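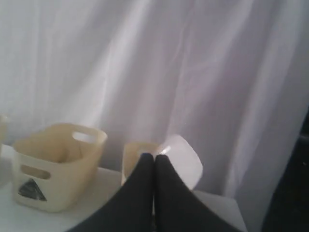
*Cream plastic baskets on the white table, curtain behind.*

Monday, August 17, 2026

The shelf unit in the back room is a Girnomar, bought in March, with a clear depth of 40 cm per bay. Everything in this post follows from that number.

Until this month the bays held cardboard. Cardboard is cheap and stacks well, but the hand holes tear and the bases sag once there is anything heavier than paper inside. I replaced the lot with small open plastic baskets in one colour. Notes below for anyone doing the same job.

**Rim.** A thick, smooth rim matters more than wall thickness. Most of the flex in a basket of this type happens along the top edge, and a thin rim will bow outwards when the contents lean on it. The ones I kept have a thick rim and walls that flare slightly. The flare costs some usable width at the base, so measure there as well as at the top. I didn't, the first time, and two rows of jars became one row and a gap.

**Handles.** Cut-out handles, no moving parts. Clip-on handles foul the shelf above on the way out. One opening is in the long side and the other in the wall opposite, so a basket can be pulled by the near one and carried by both. Check the inside edge of the slot with a finger before buying. Some are left sharp from the mould.

**Corners.** Rounded corners waste a bit of space if you store boxes. For cables, cloths and tins it makes no difference, and they are much easier to wipe out.

**Colour.** I went with cream. White shows every scuff and the dark ones make it hard to find a black cable at the bottom. Cream is a compromise, and it does go slightly tan in the shadow at the base under our lighting, so labels go on the front and never inside. 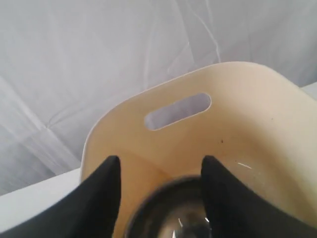

*Inside wall and handle slot. Rounded corners throughout.*

Cleaning is warm water and a drop of washing-up liquid, then a dry cloth. Avoid anything abrasive. A matt finish will polish up in patches if scrubbed, and the patches don't go away. Small dark marks on the inner wall usually lift with a damp cloth. If they don't, leave them alone.

On load: I weighed the contents of the fullest one, which is the tin basket, and got 2,200 g. It carries that without visible bowing. The cable basket is 2,000 g. The lightest is cleaning cloths at 549 g, and that one lives on the top bay where I have to reach for it. I wouldn't go much above the tin figure with cut-out handles, mostly for the sake of the fingers.

Mechthild Oberholzer wrote in after the last post to ask about lids. I don't use them. A lid turns one movement into two and then something gets put on top of it. If dust is a problem, hang a curtain across the front of the unit. A light, slightly translucent fabric is enough, and you can still tell roughly what is behind it.

Sorting order, for the record: one category per basket, heavy at waist height, nothing above the rim. Anything that doesn't fit a category goes in a single overflow basket, emptied monthly. Mine currently holds a bicycle pump, a roll of Plurnermont shelf liner I bought in the wrong width, and the spare brackets from the Girnomar.

The liner is free to anyone in Devby who wants it.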